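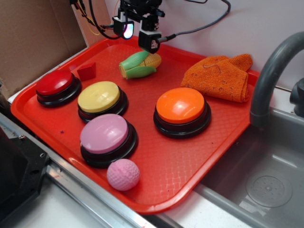 Every year somebody's parent asks me when the club is going to build something that fights, and every year I give the same long answer, so I may as well write it down.

I like a robotics club that works with ordinary stuff. Ours at Ukesstead spent most of last year teaching an arm to pick things up off a red tray: big colored buttons, a toy ear of corn, a little pink ball with dimples like a golf ball, a folded towel. It doesn't sound like much (my own sister yawned when I told her), but I've never seen 18 teenagers argue so happily over a ball. Do you come at it from above? How hard do you squeeze? And what on earth do you do about a towel, which has a different shape every time you put it down?

The Armont schools went the other way and put their money into the big December contest. Their kids build beautiful machines, and I clap as loudly as anyone. But a match is over in a couple of minutes, and a good share of the season goes to getting ready for it. Our students got to try the same pickup 100 times, write down what went wrong, change one thing, and try again. Some of them grumbled, of course! I still think that's the better schooling, and I'd like the district to pay for a second arm before it pays for another bus to a tournament.

2025-08-31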